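Clirham Recipe Cards

Welcome, and thank you for stopping by! This is a collection of over 100 home recipes, typed up from handwritten cards that Orla Coughlan and Myfanwy Lloyd have been gathering for years — mostly soups, breads and a great many puddings.

Files

recipes.csv has one row per recipe. notes.txt holds the scribbles from the margins, spelling left alone.

Known gaps

17 cards have no oven temperature, so please go gently.
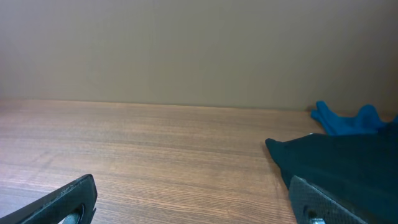
Contact

Write to Orla with corrections.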